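Betreff: Re: [greifer-perzeption] Release Candidate Mok, Segmentierung transparenter Objekte

Hallo Liste,

Dulce Cárdenas schrieb im Juni:
> Mit dem neuen Tiefenfilter in Mok ist das Thema transparente
> Behälter aus meiner Sicht erledigt. Auf dem Pladside-Set liegen
> wir bei 64 Fehlmasken auf 2338 Bilder. Ich würde den alten
> Zweig gern schließen und Allgate direkt auf die neuen Masken
> umstellen. Einwände?

Ja, Einwände. Die Zahl glaube ich sofort, ich bezweifle nur, was sie aussagt. Pladside besteht fast nur aus Einzelobjekten vor ruhigem Hintergrund. Sobald etwas Durchsichtiges unter etwas Undurchsichtigem liegt und ein Etikett auf dem Kopf steht, sind wir in einer anderen Aufgabe.

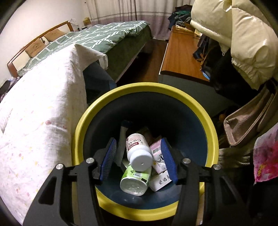

Der Filter füllt Löcher in der Tiefe aus der Nachbarschaft auf. In einem Eimer mit dunkler Innenwand ist die Nachbarschaft aber selbst zur Hälfte Loch. Mok liefert mir dann eine saubere, geschlossene Maske über zwei Objekte hinweg, mit hoher Konfidenz. Eine zerfledderte Maske wäre mir lieber, die würde der Planer wenigstens verwerfen.

Zweiter Punkt: Allgate nimmt den Schwerpunkt der Maske als Greifpunkt und fragt danach nie wieder nach. Beim Anheben wird nicht neu segmentiert, der Zustand "gegriffen" kommt allein aus der Fingeröffnung. Welches Objekt zwischen den Fingern steckt, weiß die Software also gar nicht.
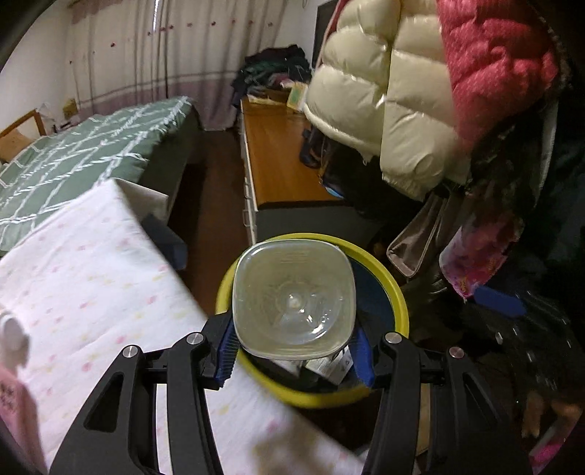
Für trübes Plastik mit Glanzstellen hätte ich gern eine eigene Auswertung, getrennt nach "liegt im Behälter" und "ist im Griff". Ein gemeinsamer Mittelwert verdeckt genau den Fall, um den es hier geht. Und bitte mit Angabe, auf welchen Bildern der Filter eingestellt wurde. Im Changelog finde ich dazu nichts.

Mein Vorschlag: alten Zweig offen lassen, Mok in Allgate hinter einen Schalter, Standard aus. Die Jinwood-Konfiguration fasst bitte niemand an, dort hängen noch 2 Skripte am alten Maskenformat.

@Dulce: Kannst du die Fehlmasken einzeln hochladen? Die Rohbilder reichen mir, den Rest rechne ich selbst nach.

Grüße
der mit dem alten Zweig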